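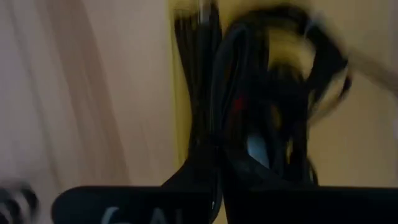

December, first entry in a while.

In at seven. Dardo Iturra had left a note on the bench saying the arm stopped twice overnight with the same fault, finger position not reached. The cycle counter stood at 1,368 since the last service, so it was early for anything to be worn out. I wrote the number in the Wamis log and took the cell out of auto.

Ran the fingers open and closed from the pendant at low speed. The left one was fine. The right one hesitated just before full close, and I could hear it. I took both off and wiped down the rails. There was a lot of grey paste in the right one, old grease with dust in it. The manual says to grease every month and the sheet on the cabinet door says every two. I have asked about this before. I used the Gosent grease because it is what we have, a thin line on each rail, then worked the slide by hand until it felt the same on both sides.

Put the fingers back and tightened the screws in two passes. One of the old screws had a rounded head so I swapped it for a new one from the Echeverría box. Need to order more, that box is nearly done.

Then the zero. Closed the fingers on the gauge block, set it, opened, closed, checked. It was off by a hair the first time. Did it over and it held.

Nicanor Sepúlveda came by before lunch and we talked about the job itself. Cables are still the hard part. A box or a bottle stays the shape you taught it, and a bundle of black cord never does. It swings when the arm gets near it, and the wrist camera gives you a smear where the loops should be. He wants a longer pause before the grip so the bundle can settle. I want a slower approach. We agreed to try his way first, as it is only one number to change.

Set 18 tries with the old pause and 18 with the longer one. The old pause got more misses than I would like, mostly one finger pushing a loop aside on the way in. The longer one looked better to me but I want to see it on a different bundle before I say so to anyone. Wrote all of it down on paper, then typed it up.

Also checked the camera bracket while I was there. One screw had backed off a little. Tightened it, put a paint mark across the head, and ran the camera check again. It passed. If the mark has moved next time I look, I will ask Noltham for the other kind of washer.

Put the cell back in auto at ten past four. No faults by the time I left. Told Dardo to write down the time if it stops again, and to leave the fingers where they are so I can see them.

Rain on the way home. Soup, early bed.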